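Sixty good ones by July

I have spent most of the spring being a robot's wrists. Teresa Bastos, who runs our bit of Danard, calls it teleoperation. You sit with a controller in each hand, two arms on the bench copy whatever you do, and the computer writes it all down in the hope of learning something. My mother thinks I work with computers. I hold a flask by the neck for a living, at one remove.

The target was 300 recordings of the glassware task, and then someone read a paper and it became 2,000. We have around 60 I would show to a stranger. The rest are a fair record of a man forgetting which hand is which.

The odd part is how much you have to unlearn. With my own fingers I pick up a flask without a thought, usually while talking. Through the arms I can't feel a thing, so I go in slowly, stop, look, go in again, and the recording keeps every dither. Train on enough of those and you get a robot that hesitates exactly like me. We had one in April. It would come up to the rack, stop short, and appear to wonder if it had left the oven on.
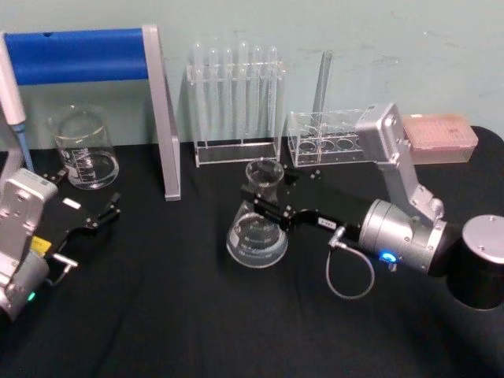 Leonilde Serrano reckons I should stop trying to be smooth and start trying to be the same, with one approach to the neck of the flask, one speed, and the other gripper parked out of the way until it's wanted. Her recordings are dull to watch and the robot learns from them at once, so I have had to take this seriously.

I did 3 sessions her way last week. No flourishes, no last-second swoop from the left. My shoulders ached and I was bored by half past ten, but when we played them back I couldn't tell one from the next - high praise in this line of work.

Teresa has now asked if I can do the pouring as well. I've said yes, and asked if we could start with something that isn't blue dye.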